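Section 2: Planning your purchase

Read this section before you place an order. It covers what to budget for a Kedusska arm and hand set, what to measure in your building, and what to have ready on delivery day. Installation starts in Section 3.

2.1 Work out which hand you need

1. Write down the objects the robot will handle in a normal shift. Include furniture it has to move to get at its work.
2. Mark each object as "pick up," "push or pull," or "hold."
3. If most of your list is "pick up" and the objects are all one shape, order the two-finger gripper.
4. If your list includes handles, armrests, door levers or other odd shapes, order the multi-finger hand.

Note: The hand is the part buyers most often change after the first order. A swap within 16 days of delivery is free if the wrist seal is unbroken.
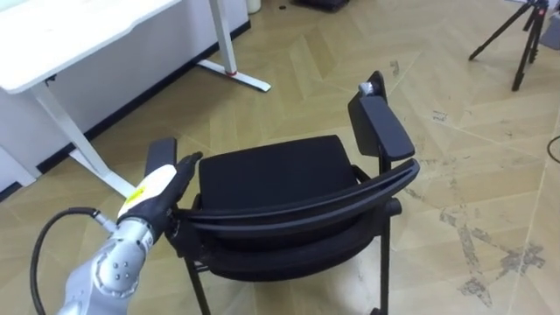 Moving a chair is a good task to plan around. It takes a firm grip, a steady pull and enough clear floor for the chair to travel. If your site can handle that, most lighter office tasks will fit the same budget.

2.2 Measure the site

1. Measure the narrowest gap between desks. You need at least 80 cm.
2. Check the floor. Wood, tile and short carpet are fine. Loose rugs must be taken up.
3. Find a grounded outlet on its own circuit.
4. Send the site form to your Lammers dealer. Ottmar Wendt checks the forms and will call if something is missing.

CAUTION: Do not plan for cables to cross a walkway. Order the longer cable set and route it along the wall.

2.3 Set the budget

1. Start with the price on your quote for the arm, hand and controller.
2. Add the Jokotico service plan, billed yearly. The first payment is due at delivery.
3. Add one spare set of finger pads per hand (part 629).
4. Add staff time. Allow seven working days for set-up and operator training – more if you run two shifts.
5. Add floor protection if the robot will drag furniture. Chair and desk feet can mark a wood finish.

Note: Freight and lift-gate service are quoted separately. Quotes dated before 16 August 2023 do not include the controller stand, so ask for a new one.

2.4 Before you sign

1. Ask for a demonstration with your own furniture. Bring the heaviest chair you have.
2. Get the delivery date in writing.
3. Name one person to receive the shipment and keep the keys to the controller.

CAUTION: The crate takes two people to lift. Do not open it until the receiver has checked the tilt indicator.

For questions about quotes or leasing, contact Roswitha Ostermann at the Skasov sales office. Have your site form number ready.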